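Can a machine be trusted with the dishes yet?
Posted Sat 5 December

Since October I have followed the published work on two-armed manipulators, with a particular interest in whether such equipment is ready for household chores or the lighter tasks of a shop floor. My position has long been that the kitchen is the harder of the two workplaces. A factory may specify its parts, its bins and its lighting. A household puts the plates wherever there is room.

The Tirkham exercise, set in simulation, is of interest on that account. It places domestic and industrial items before the same arms, on the same brown table.
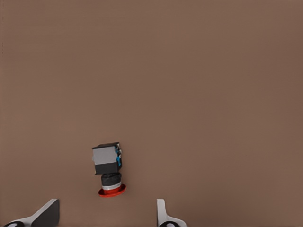
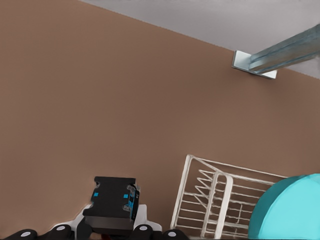
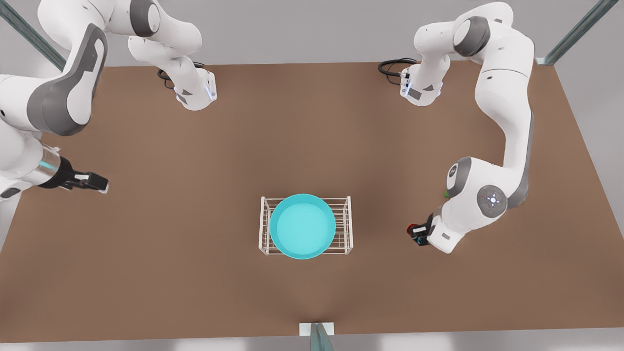 My correspondence with readers suggests that many regard the dish rack as the trivial case. I would caution against that view. A dish must be held by its rim, turned to the correct angle and released without striking the wires, and a small error at any stage may result in breakage. A push-button switch is more forgiving to hold, although its orientation matters a great deal if it is to be fitted to a panel afterwards.

Simulation has clear merits. An operator may repeat a task 3,000 times without replacing any crockery. It also has limits, and these ought to be stated plainly in any report. Detergent film, a chipped rim and a wobbly bench are seldom modelled with care. Calton, whose bench trials I discussed in an earlier post, reported 131 attempts on physical equipment and regarded 70 of them as acceptable. I consider that a respectable result for a laboratory and an inadequate one for a family kitchen.

Janthorpe has taken the opposite course and confined its programme to sorting small components in trays. The labour saved is modest, but the task is well defined and a supervisor can readily check the outcome.

It is therefore my assessment that shop-floor duties of this kind will be dependable well before the washing-up is. Readers considering a purchase for the home should defer it for at least 2 years. I intend to review the Tiwari gripper trials next, once the full tables have been released.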